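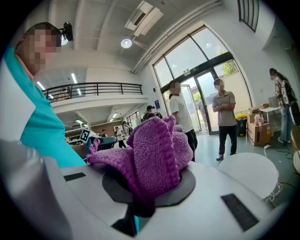 Fig. 1. A purple terry towel, with the looped weave showing in the folds.

Courses > Textiles for Everyday Life > Unit 7 > Handout: Why Loops Drink

Hello again, everyone, and thank you for the lively talk on sheets and shirting last time (I am still thinking about the percale argument!). This unit is all about terry cloth, which I could happily go on about for a whole term, so please stop me if I do.

Terry is a pile fabric, and it is woven with two sets of lengthwise yarns. The ground warp is held tight and makes the flat base of the cloth. The pile warp is let out slack, and when the reed pushes a few rows of filling yarn up against the cloth all at once, that slack has nowhere to go and pops up as loops. Most bath towels are "three-pick" terry, meaning three filling yarns for every row of loops.

Now, why bother with loops? Surface area, mostly. Water clings to cotton and creeps along the tiny gaps between fibers (capillary action, see your notes from February), and a looped face gives it far more yarn to creep along than a flat one. Long, loosely twisted loops soak up more and feel softer, but they snag and take forever to dry. Short, tightly twisted loops feel a bit scratchy and wear for years. My mother swore by the scratchy kind, and I have come around to her view.

A word on fabric softener: it leaves a waxy coating on the fibers, and the water simply sits there on top. Go easy on it, or skip it.

To do before we meet again:
- Read Baysal, "Pile and Ground," pages 20 to 32. Serpil Baysal writes beautifully about looms, so don't rush it.
- Pull one loop gently on an old towel at home and watch which yarn moves. Write down what you find.
- Bring a washcloth you don't mind cutting up.

Questions go to Ilgın Ağca in room 743, or catch me after class.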